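Stumis Headword List
README for release 7

Contents

Stumis is a list of rare and regional English words with short definitions, dated quotations and notes on where each word was collected. It was put together from three older sources and is meant for people who write dictionaries, edit fiction set in the past, or build spelling tools. It is a plain text resource. There is no search program included.

The list has 1297 headwords. Of these, 1000 have at least one quotation attached. The rest have a definition only and carry the flag NOQ in the last column.

Sources

The Tuvstead slips. Handwritten paper slips from a reading circle that collected words out of novels, farm diaries and sermon books. The slips were keyed by hand. Spelling in the quotations was kept as written, including clear slips of the pen, which are marked with [sic].

The Hsiao glossary. A typed glossary of trade words, mostly from bookbinding, rope making and baking. Definitions were shortened. Where the glossary gave two senses under one number, they have been split.

The Pleletti notebooks. Word lists with almost no context. Entries taken from here alone are the weakest in the set and should be checked against another dictionary before use.

Files

stumis_main.tsv – one row per sense, tab separated, UTF-8, Unix line endings
stumis_quotes.tsv – one row per quotation, linked by entry number
stumis_sources.txt – short titles and full titles of the works quoted
changes.txt – corrections by release

Columns in stumis_main.tsv

id: entry number. Stable across releases. Numbers of deleted entries are not used again.
head: the headword, lower case unless the word is always capitalized.
var: other spellings, separated by a semicolon.
pos: part of speech. There are 19 codes, listed at the top of changes.txt.
sense: sense number within the entry.
def: definition, no final period.
region: free text, as given by the source. Not normalized.
src: T, H or P.
flag: NOQ, DUB or blank.

DUB marks a word that may be a ghost, meaning a misreading or printing error that was copied from one word list to the next. A DUB entry is kept if it turns up in any two of the sources, even when both probably go back to the same mistake. Users who want a clean list should drop every row with this flag.

Editing rules

Definitions do not use the headword or anything built from it. A noun is defined by a noun phrase and a verb by a verb phrase. Labels such as "humorous" or "scornful" are used only where a quotation supports them. Entries from P therefore have none.

Compounds are given their own entry if the meaning can't be worked out from the parts. Hyphens follow the earliest quotation, and later forms go in var.

Quotations are cut to one sentence where possible. A cut is shown by three spaced dots. No quotation was modernized, translated or joined to another.

Sorting is letter by letter, ignoring spaces, hyphens and apostrophes. This differs from the default sort in most spreadsheet programs – re-sorting the file by head will scatter some of the compounds. 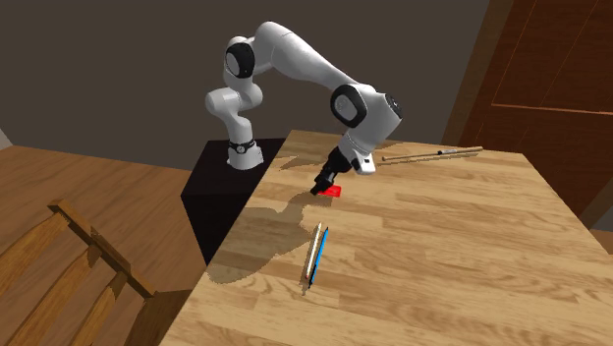

Known problems

Region is inconsistent. The Tuvstead readers wrote "north," "the north" and "N. country" for what may be the same area or three different ones. No attempt was made to merge them.

Quotation dates are the dates of the edition read. For reprinted novels this can be a long way from the first printing, so the quotes file should not be used to date the first appearance of a word.

Verbs are thin. The slip readers liked nouns, above all nouns for weather, mud and foolish people, and the balance of the list reflects that.

Some bookbinding terms in H have circular definitions (two words each defined by the other). The pairs found so far are in changes.txt.

Some definitions repeat the attitudes of the people who wrote them, in particular toward servants and travelers. The wording was left alone where it comes from a quotation and rewritten where it was the compiler's own.

Use

Free to copy, change and pass on with credit to the Stumis Headword List. Please give the release number. Entry ids are the safest way to refer to a word, as headword spellings do change between releases.

Corrections should give the id, the column and the proposed text. New words need one printed quotation with a page number.

Maintained by Siu-ming Au. Last edited 16 Feb 2018.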